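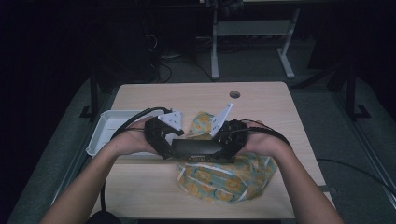

Mudon活动室的浅色木桌,长方形,木纹桌面。

Vundari共用桌项目 进展报告
致:Karunaratne社区基金
2月 Vundari项目组

上一份报告交出去的时候,我们手上还只有一间刷了一半墙的屋子和一张画在旧挂历背面的桌位图。现在写这份,是坐在新桌子旁边写的,心情完全不一样!先把最要紧的说了:Mudon活动室的第一批桌子全部到位,已经在用,用的人比我们申请时敢写的要多得多。

从开放到本期结束,登记簿上一共有1,538人次。申请书里我们对人次写得很保守,当时连傍晚那一段能不能开都没把握。翻登记簿是件很开心的事,有人写“裁窗帘”,有人写“和儿子拼船”,有一页连着五行都是“包饺子”,字迹各不相同。

一、桌子

这一期的钱大头花在桌子上,我们觉得花得很值。选的是最朴素的样式:长方形,边是直的,浅色木纹面。开始时我们也动过圆桌的念头,觉得圆桌热闹,后来用硬纸板剪了样子摆在地上试,两张圆桌中间总空出一块谁也用不上的地方。直边的桌子可以并起来,两张并成一张大的,裁布、铺图纸、摆一长排碗都行,散场时再推开。

浅色桌面是几位做针线的常客争取来的,我们原本想要深色,耐脏嘛。她们带了一盒黑线、一盒白线和几种颜色的扣子来当面比,深色板上黑线一放就找不着,浅色的好很多。事后看她们说得太对了。白天有窗光的时候,浅桌面把整个屋子都带亮了,现在下午四点前后我们常常不用开大灯。

桌面的养护用Iltex的木面护理膏,薄薄一层,擦完放一晚。头一回我们抹得太厚,第二天早上摸着还发黏,只好用干布一张一张收掉,耽误了一个上午的课。现在改为月底最后一次活动散场以后做,每张桌子由固定的小组负责,方法写在柜门内侧。

桌脚也值得提一笔。Mudon这间屋子的地面老,靠窗一侧明显低一点,桌子刚进来时有几张一压就晃。我们给每条腿都配了可以拧的脚垫,逐张调平。调平以后又出了新情况:大家喜欢把桌子拖来拖去,一拖就又不平。现在地上贴了小块胶带做记号,桌腿对着记号放回去就是平的,孩子们特别爱干这个活。

二、桌与桌之间

原来的图上桌位排得很密,实际摆开以后,坐着的人一往后挪椅子,后面就过不去人。我们撤掉一排,把主通道让宽,两侧的小过道留60厘米。座位比计划少了几个,但是屋子一下子舒服了,推婴儿车的家长也愿意往里走了。撤下来的几张没有浪费,放到了北面的小间,给需要安静做细活的人用,那间小屋现在反倒最抢手。

椅子是各处凑的,高矮不一。我们试过按高度分组,坚持了两个星期就乱了,后来也就随它去。有几把偏矮的,小孩坐正好,大人坐着下巴快碰到桌子,下一期想换掉。

三、工具和杂物

桌子到了,东西也就跟着来了。本期登记在册的共用工具和用品共116件,包括剪刀、直尺、切割垫、夹子、收纳盘、小台钳等等,一部分是采购的,一部分是街坊送来的。借用的办法很简单:拿走什么,就在架子上对应的位置挂一块写了自己名字的小木牌,还回来再摘掉。头几天木牌老是不够用,我们又锯了一批。

最受欢迎的是切割垫,大号的几乎没有在架子上待过半天以上。最冷清的是一套我们自己很得意的雕刻刀,到现在只借出去过几次,可能是放的位置太高。已经挪下来了,看看下个月怎么样。

每张桌子的使用者离开前要把桌面清空、擦一遍。这条规矩执行得出乎意料地好!唯一的麻烦是胶,热熔胶滴在木纹面上,有人心急用刀刮,留下了两道浅印子。我们已经补过护理膏,不仔细看不太显,不过还是在用胶的那张桌子上常备了一块垫板。

四、经费

桌子、脚垫和护理用品的费用都在批准的预算之内,运费比报价低,原因是Vundari仓库那边正好有一趟车往Mudon走,替我们捎了一半。截至本期末,账上结余2,267元。我们希望把这笔钱用在下面两处,请基金方面审阅:

- 更换偏矮的椅子,先换大人常坐的那几排;
- 给北面小间添一盏桌灯和一条带开关的插线板。

如果两项做完还有剩余,会再买两块大号切割垫。票据和明细已按要求单独装订,随本报告一起寄出。

五、没做成的和推迟的

靠墙的折叠桌没有装。墙体比我们想的松,钻了两个孔都往下掉灰,木工师傅建议先加一根横木再谈承重,我们同意等一等。孔已经补好了。

另外,原定的“修桌子”公开课推迟到下一期。报名的人很多,但是可以拿来练手的旧桌子一直没凑齐,目前只有两张,其中一张还缺了抽屉。已经在门口贴了征集的单子。

六、接下来

下一期我们最想做的是把晚间时段固定下来。现在晚上七点以后来的人大多是下了班过来的,手里的活儿做到一半就得收,看着真可惜。我们在和楼里商量延长一小时,对方的态度挺好,主要是锁门和暖气怎么安排还要落实。

还想做一本桌边的小册子,把大家在这些桌子上做过的东西记下来,尺寸、用料、哪一步容易出错,都由做的人自己写。头几页已经有人交稿了,一篇讲怎么给帆布包换底,写得非常细,连针距都标了;还有一篇是拼船的那对父子写的,后半篇全是画。成册以后会寄一本给基金。

欢迎基金的同事随时过来坐坐,工作日下午人最齐。来之前说一声,我们给您留个靠窗的位子。

联系我们:Mudon活动室前台,Vundari项目组 | © Vundari共用桌项目 | 返回顶部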